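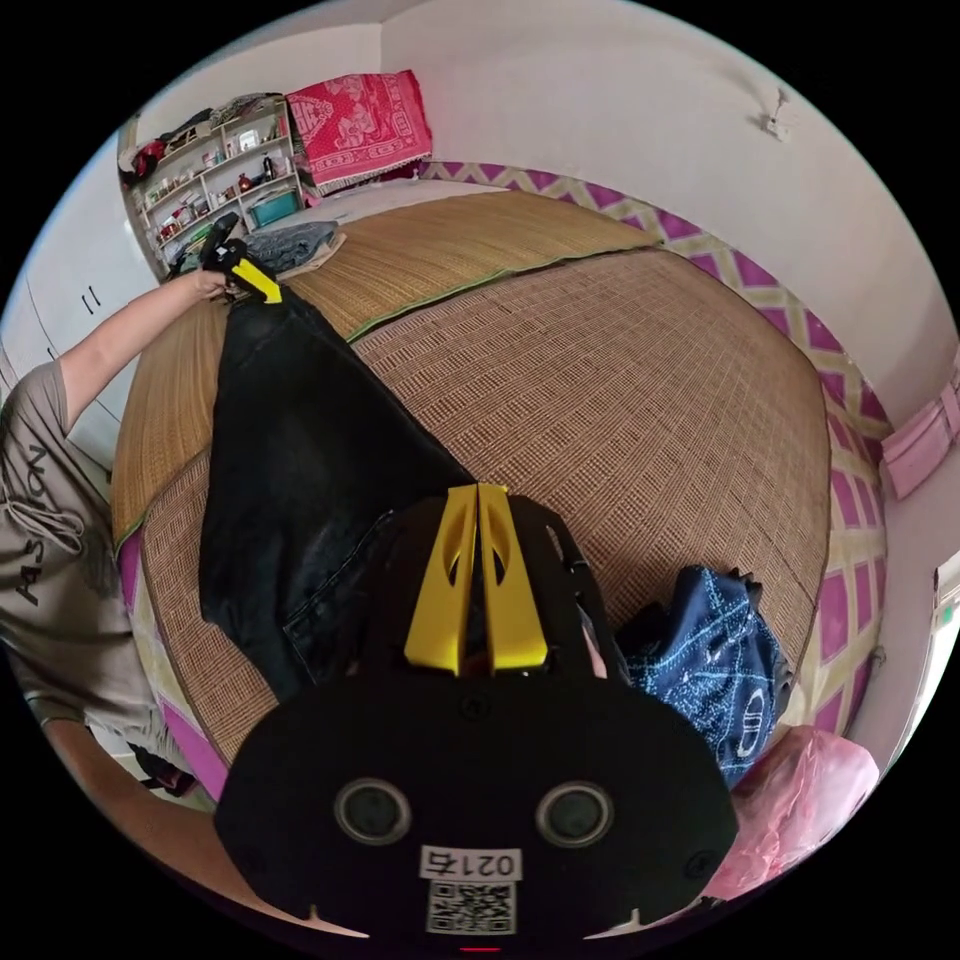 Reading time: 3 min

Papers > Urban Climate > Kimen Night Temperature Study > Section 4

4. Night temperatures indoors and at the airfield

The airfield station at Clillesell is the only official source of overnight minimums for Kimen. Its readings are used for heat alerts across the whole district, including the old town, which lies lower and is more densely built. We compared the station minimum with bedroom readings from 27 homes over 162 nights.

Loggers were placed at bed height, away from windows and lamps, and recorded every ten minutes. Residents kept a simple sheet showing whether windows were open at bedtime and whether a fan was used. Nights with more than an hour of missing data were dropped.

On clear nights with light wind, the airfield cooled quickly after sunset and bedrooms did not. The gap was widest in top-floor rooms under flat roofs. On cloudy nights the two records ran closer together, mostly because the airfield stayed warm. Fog at the airfield made little difference indoors -- the minimum had usually been reached before it formed.

Bedding was noted at the first visit and was not used in the model. Materials ranged from cotton sheets to woven mats (Figure 4). Sleepers may feel a warm room differently depending on what they lie on, but our loggers measured air temperature only.

Figure 4. Bed with a woven tan summer mat.
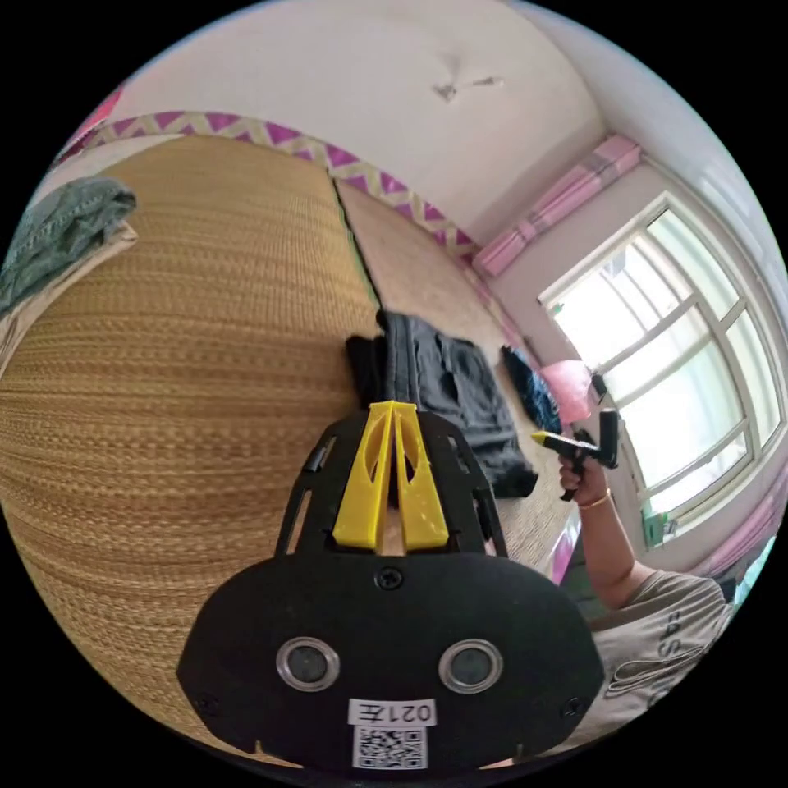

4.1 Effect of distance and height

Homes within 400 meters of the river were slightly cooler at midnight than those on the Erkex side, but the difference was gone by dawn. Floor level mattered more than distance. We found no clear effect of street width once floor level was included.

Two homes were left out of this step. One changed rooms partway through, and the other had a logger too close to a refrigerator.

Contact: Glykeria Sfakianakis, corresponding author | © Dimitriou Institute, 22/11/2022 | Back to top

Comments (3)

rooftop_ed: We live on a top floor in the old town and it matches what I see on my own thermometer. The alert never comes on the worst nights.

M. T.: Were the windows open or shut in the top-floor group? I couldn't find it in the tables.

hillside reader: Would like to see this repeated in February. Cold air pools down by the river too.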